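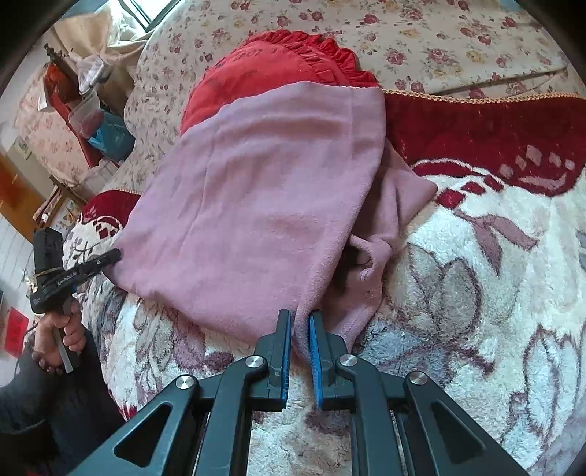 Re: pink fleece -- fold or roll?
1 min read

> Mine never lie flat, the underside bunches up. Do you roll yours for the December box?

Fold. Spread it on the bed or a thick blanket, smooth the big part first, then bring the edge over. If theres a twist between the layers open it up and start again -- don't press it down. Rolled ones take up to much room. Namham box only holds 22.

Back to top | Contact the Clandance list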